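Skestudwood Forums > Surfaces and Finishes > Banded wallpaper around a marble-pattern top, corner and sheen questions

kerf_line
Posting the whole thing in one thread so the measurements stay together.

The bench has a top with three walls standing on it: back, left and right. The front is open. Back wall is 1656 mm wide between the posts. The walls are papered with a Stillholm banded paper, pale lavender-gray ground with dark ornate bands, three of them on the back wall. The roll is 70 cm wide and the bands run along the length of the roll, so it was hung sideways, one piece per wall with no vertical seams.

I set the bands high enough to leave a plain strip between the top and the lowest band. My reasoning was that the joint between wall and top is the least straight line in the build, and a band close to it would show every deviation.

The top is a beige marble pattern with a polished finish. I bought it secondhand in Drerkum with no paperwork, so I can't say what the substrate is. The color varies more than I expected: cream toward the front, pinkish-tan mottling across the middle, denser white veining to the right. There is also a faint streak of sheen on the left side, and that streak is my second question. First one is how to treat the wall-to-top joint.

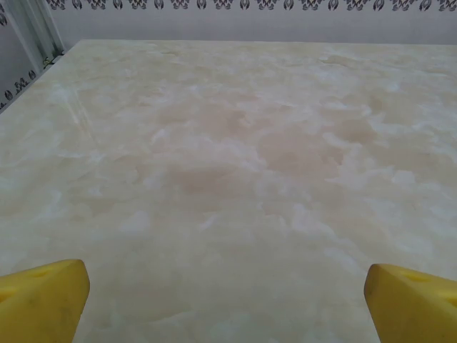
Should the paper run down past the level of the top or stop on it?

Stop it 1 or 2 mm short and fill the gap with a paintable sealant. Paper that touches a hard top wicks up cleaning water and lifts at the bottom edge.

ply_and_paste
The answer above is what I would do too. Tape the top before you run the bead, pull the tape while the sealant is still soft, and leave it overnight before wiping anything down.

On the sideways hanging: it's called railroading and it is normal for plain and textured papers. For banded papers I'm less keen. Paper expands across its width when it takes up paste, so the spacing between your bands depends on how long each piece soaked. If the back piece soaked longer than the side pieces, the spacing will differ at the corners and no amount of sliding will bring all three bands into line.

kerf_line
I timed it. Same soak for each piece. The paste was Ojo, mixed to the packet ratio.

ply_and_paste
Then it should be close. Measure from the top edge of the wall to each band, on both sides of each corner. Don't measure up from the tabletop.

grainfill
I disagree with measuring from the top edge of the wall. That only works if the panels were cut square and set level. Use a laser or a water level and mark a datum on all three walls, then measure to the bands from the datum. With wall panels the top edge is just another saw cut.

ply_and_paste
For an enclosure this size the error in the saw cut is smaller than the error in reading a tape against an ornate band. The bands don't have a crisp edge everywhere.

grainfill
Pick one point in the motif and use it each time. A laser costs very little and he will need the datum again if he ever replaces a panel.

kerf_line
Measured it both ways this evening. The two methods agree at the left corner. At the right corner they differ by 2 mm, and I believe the laser. The aluminum posts stand at the corners, so the eye doesn't carry straight across from one wall to the next, and I'm inclined to leave it.

oak_offcut
Is the sheen a problem for what you do at the bench, or do you only dislike how it looks?

kerf_line
Mostly the first. I sort and place small parts, some of them clear plastic. Under a bright streak the edges of a clear part get lost.

oak_offcut
Move the light before you touch the surface. A polished top reflects at the same angle the light arrives. Get the lamp far enough to one side, or put a diffuser in front of it, and the reflection either leaves your line of sight or spreads out until it stops mattering. Matting down a polished surface is permanent, and if you don't know what the material is you could cut through the pattern.

veneerpress
Seconded on not sanding. I'll argue against the color, though. Cream under clear plastic is low contrast with or without glare, and the mottling adds false edges. A flat mid-gray would be easier to work on. My own bench is gray and I wouldn't go back.

kerf_line
I tried gray on the previous bench. Dust and pale offcuts showed all over it and I spent more time wiping than working. The mottled pattern hides that. Overall view below, with a small clear box on the top a little left of center. The edges read as faint white outlines. I can find it, but I would not call it high contrast.
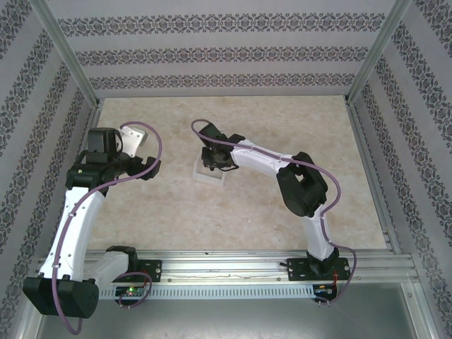 Nermin Kozan
Before replacing the top, try a loose mat. Cut a piece of matte gray sheet to fit only the area where you handle clear parts and leave the rest of the pattern exposed. It lifts out for cleaning and it settles the gray versus beige argument for the price of an offcut. Chamfer the edge of the mat or small parts will catch on it.

veneerpress
That would work. Keep it thin. Anything over 2 mm and you'll notice the step when you slide things across.

grainfill
Stillholm sells the same paper in a washable version, if you're ever redoing the walls. I have the standard one in a hallway and it marks if you wipe it with anything more than a barely damp cloth. Write the batch number on the back of a panel too. Mine is 2165, and the next batch I was sent had a visibly cooler ground.

kerf_line
Mine is a different batch. I have one leftover length, enough for a side wall but too short for the back.

ply_and_paste
Store it rolled, print side out, somewhere dry. Did you size the panels before pasting?

kerf_line
One coat of the Ojo thinned down, left overnight. No lifting so far at the top edges. The bottom edges I'll report on after the sealant is in.

oak_offcut
Which sealant?

kerf_line
Acrylic, white. I considered silicone but it can't be painted and I may want to tint the joint closer to the wall color. Lamp gets moved first, then the mat, then the bead.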